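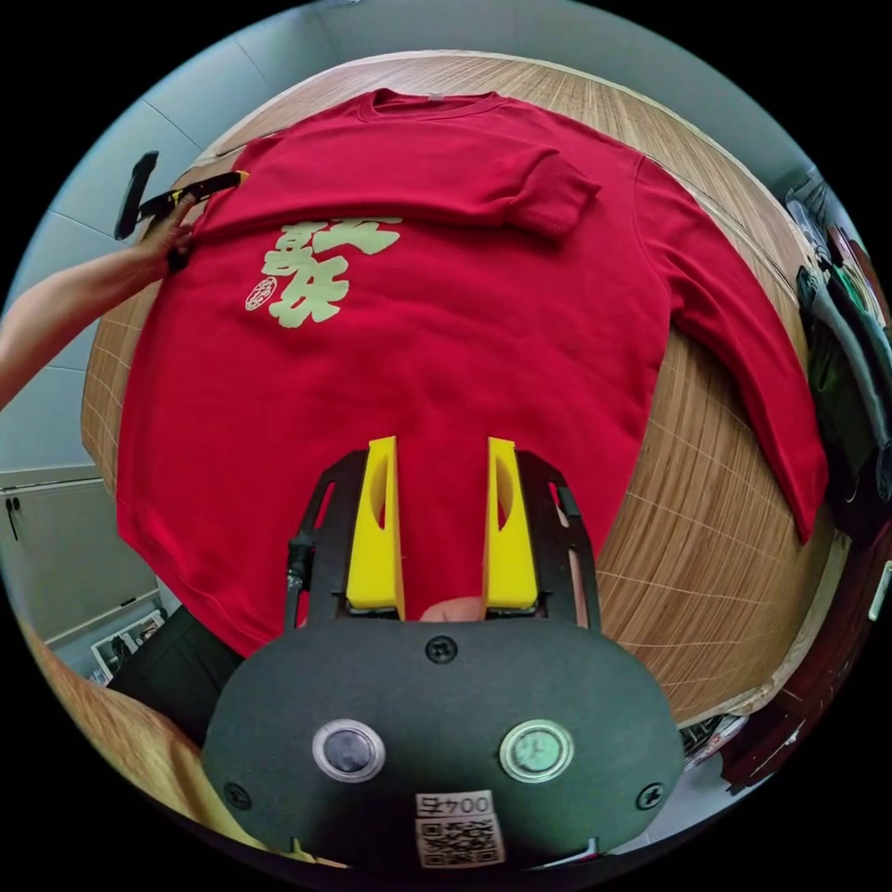
Figure 2. Red sweatshirt on a round wooden table, one sleeve folded in.

Home | Issues | Classroom Notes | Contact

4.2 What the children told us

I sat in on circle time at Jedcombe for 11 mornings, and I'll admit I talked too much on the first two. Serpil Ateş ran the sessions and I scribbled. We ended up with 209 comments from the class on what helps them learn, and I sorted them by hand into five groups. The biggest was help from a friend – a partner to whisper to before putting a hand up. Quiet came next, which surprised me, given the noise! Stickers hardly came up at all. I'd planned to leave out the comments about lunch, but Serpil talked me round, and they went in with the rest.

Shares 11 | Comments 2

Kalliopi Vlachopoulos: We tried whisper partners in August with our summer group and the shy ones loved it. Did you swap the pairs each week?

Karakaya: Lovely to read something with the children's own words counted. Is section 5 up yet?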